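Door sticks every fall, fine in summer??

Poda_porch
November 14, 2023
My hall closet door drags at the top corner as soon as the heat comes on. I've sanded it 2 times — no luck. Do I have to rehang it?

gerkico611
Check the hinges first! Mine had one loose screw in the top hinge. I put in a longer one and it swung free (cost me next to nothing).
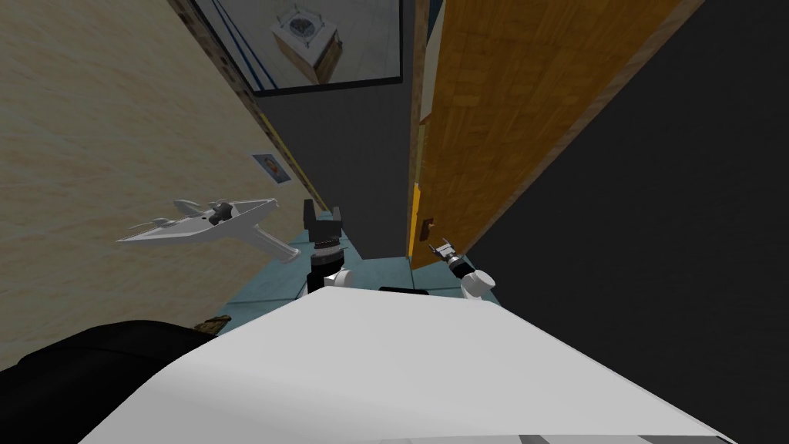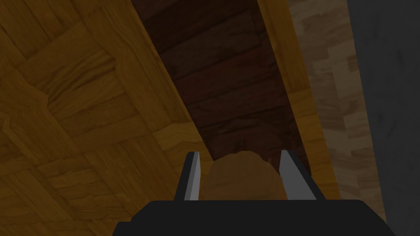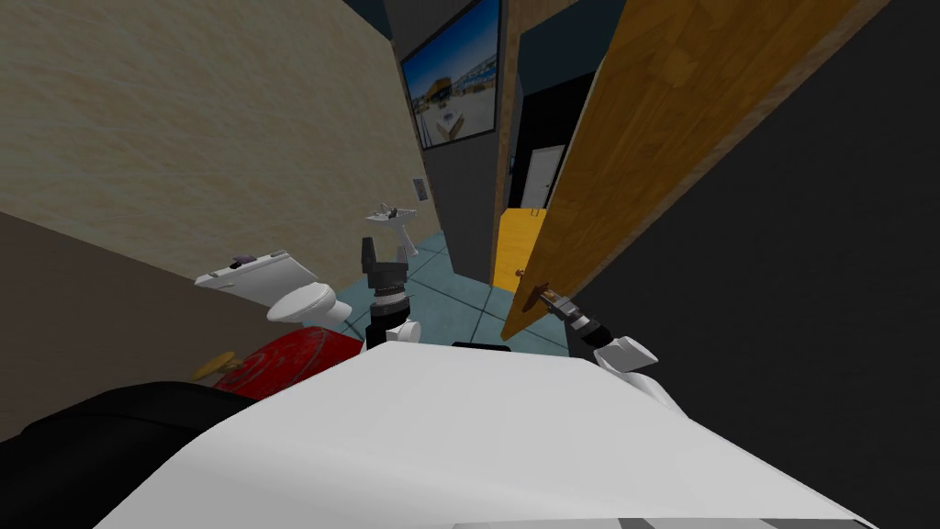 If the screw just spins, pack the hole with toothpicks and wood glue and leave it overnight. Don't sand any more until you've tried that.

valtonen_fixes
just buy a new door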